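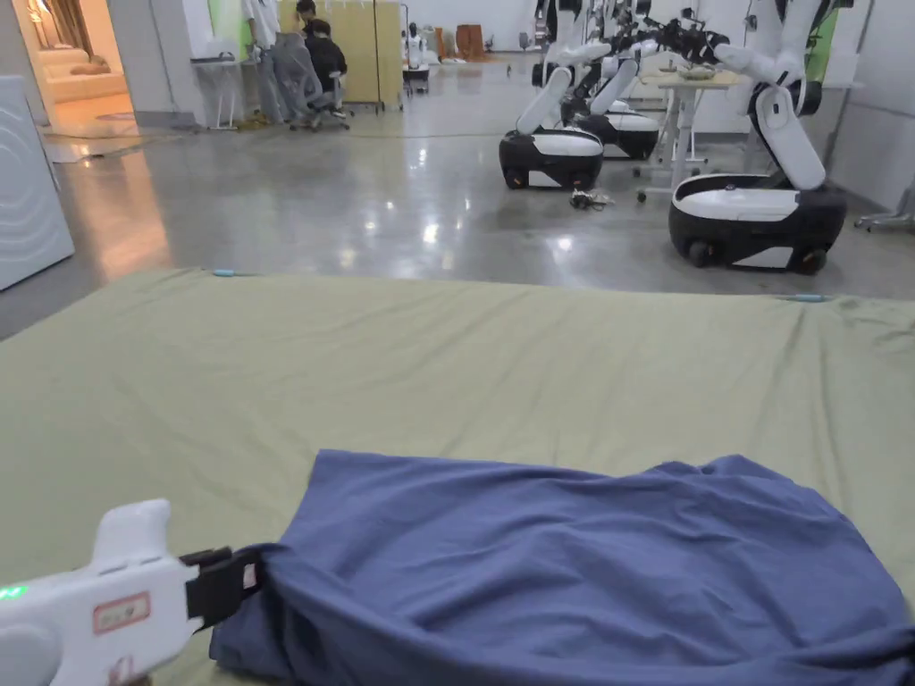

dsirko
Odette's already tried the wildcard cert and it didn't help. The second tenant still gets bounced to the default login page.

lukian_k
Then it's the proxy, not the cert. What are you matching on, hostname or path?

dsirko
Hostname. Two tenants on one Brelby cluster, each with its own subdomain. The first one is fine. The second loads the portal, then the session cookie gets set for the parent domain and you end up in the wrong organization.

Melaniia Koval
We had the same thing in November with 27 tenants. Set the cookie domain per tenant in the portal config and restart the cells one at a time. Took me most of a Sunday.

lukian_k
I wouldn't. Per-tenant cookies break the console proxy once you have more than 400 sessions open. Rewrite the header at the load balancer and leave the portal alone.

Melaniia Koval
Never saw that, and we run well past it. Which version?

lukian_k
4, before the patch.

Melaniia Koval
Fixed in the patch, as far as I know. A rewrite rule is one more thing to forget at upgrade time.

halyna_t
Check the timeout as well — ours was 3000 ms on the balancer and the redirect died before the portal answered. Looked exactly like a cookie problem.

dsirko
Timeout is fine, just checked. Going with the per-tenant setting on the test cell first. Will post the config tonight.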